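Visited the Brornov boatyard open day, August 30, 2026. We left our boat at Evden and took the 46 bus.

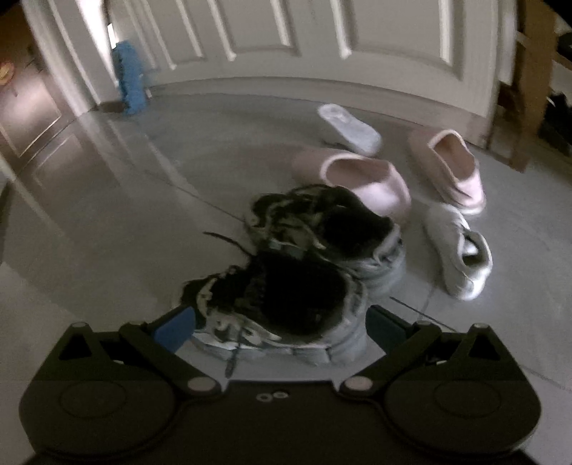 The yard has one travel lift, rated for 200 tons, and a shed with 8 hulls in it. Shoes come off before boarding any of them, so a pair of dark sneakers left close together on the floor is a common sight - bring decent socks. The Yook ferry was in for new shaft bearings. 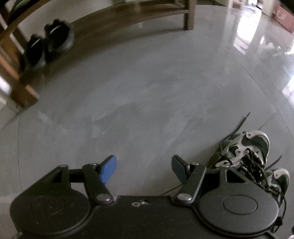
## Getting back

Last bus to Evden is early. Fuel at Jondenham was cheaper.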